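List: Grelcombe Lectionary and Liturgy
Subject: Re: Psalm numbering in the pew booklets

On the numbering question, an earlier message said:

> We are reprinting the Bremach booklet before Advent and I would like
> to settle the psalm numbers once and for all. At present the index
> gives the Greek number with the Hebrew number in brackets, but the
> body text gives only the Hebrew one. Two readers have come unstuck
> this year because the leaflet said 50 and they read "The mighty God,
> even the Lord, hath spoken" in place of the Miserere.
>
> Is there any reason not to drop the Greek numbers altogether? Our
> hymnal does not use them. The printer wants a final file in June.

I would keep both numbers, but put them in a fixed order in every place they occur, Hebrew first. My reasons are mostly to do with the older material you will still have in the cupboard.

The two systems agree for Psalms 1 to 8. The Greek then joins 9 and 10 as a single psalm, so from there it runs one behind the Hebrew as far as Hebrew 113. Hebrew 114 and 115 are joined as Greek 113. Hebrew 116 is then split, verses 1 to 9 being Greek 114 and verses 10 to 19 being Greek 115. From Hebrew 117 to 146 the Greek is again one behind. Hebrew 147 is split at verse 12 into Greek 146 and 147, and the last three agree.

So "subtract one" works for most of the book and fails at exactly the places where a festal leaflet tends to need it. Hebrew 116 is the awkward one. If the Maundy Thursday sheet says 115 and gives no first line, there is no way to tell from the number alone whether the reader should begin at "Not unto us" or at "I believed".

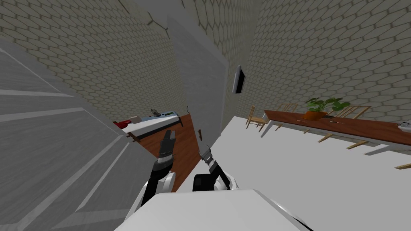 The second matter is verse numbers, which your message does not raise but which will cause more trouble than the psalm numbers. The Hebrew text counts the heading as a verse where it is long enough. Most English Bibles leave the heading unnumbered. In Psalm 51 the heading takes up two verses, so verse 10 in an English Bible ("Create in me a clean heart") is verse 12 in the Hebrew count. The Erstead office book follows the Hebrew count throughout and the Bremach booklet follows the English one. Anyone copying a reference from one to the other has to check it by hand.

I went through the Grelcombe index last winter with this in mind. It has 1,149 psalm references, counting antiphons and responses. Of these, 44 had a verse number that could not be right under either count, and a further 9 had the right verses under the wrong psalm. Nearly all of the 44 were in psalms with a two-verse heading, where somebody had taken off one verse when they should have taken off two. I can post the list of corrections if it would be of use.

What I would suggest for the reprint:

Give the Hebrew number, then the Greek in brackets, in the index and in the body alike - thus 51 (50).

State on the inside cover which verse count is used. One line is enough.

Print the first few words of each psalm after the number. This costs a little space, but the first line catches an error that the number will let through.

Do not use Latin titles as the only reference. Several psalms begin with nearly the same words in the Latin, and Confitemini Domino will get you 105, 106, 107, 118 or 136.

On the hymnal, it is true that it uses only the Hebrew numbers. The Woldegiorgis chant sheets, however, use only the Greek, and I understand from earlier posts that your choir still sings from them in Lent. With a print run of 2,000 the booklet will be in use for a good while, probably longer than the sheets, but I would not want to rely on that.

One small correction to the quoted message. The bracketed numbers in the present index are not all Greek. From 148 onwards the brackets repeat the Hebrew number, which is harmless, but at 10 the bracket says 10 and it should say 9, with the verses running on from 9:21 in the Hebrew.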